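Vestow Neighborhood Library Friends
Minutes of the regular meeting, 9/9/22

There were 14 of us this evening, which made for a full room and a quick end to the lemon cake. The March minutes were read over and approved with one small fix to the spelling of Clellis Street.

Book sale. The spring sale brought in $2,000, and we were all very pleased, especially given the rain on the first morning. After a good long talk (longer than planned, but a friendly one) it was agreed to put half toward large print books and keep the rest for the children's corner. 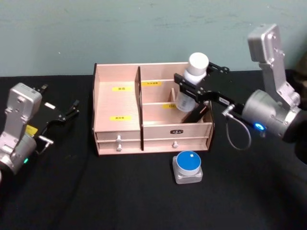 The next sale will again be held in the Haneo Room, and we do need more help with sorting beforehand. Cookbooks and mysteries went first last time, so please ask your neighbors for those. Old encyclopedias we must kindly turn away - there are still two sets under the stairs.

Reading lamps. Egilsson Electric has offered to rewire the lamps by the front windows for the cost of parts. Accepted with thanks, and a card will be sent.

Story hour. Attendance has been lovely over the summer. A request for a second session was discussed at some length, and we will try it for 2 months and see how it goes.

Other business. The side door still sticks. Whoever left a blue casserole dish in the kitchen is welcome to come and get it.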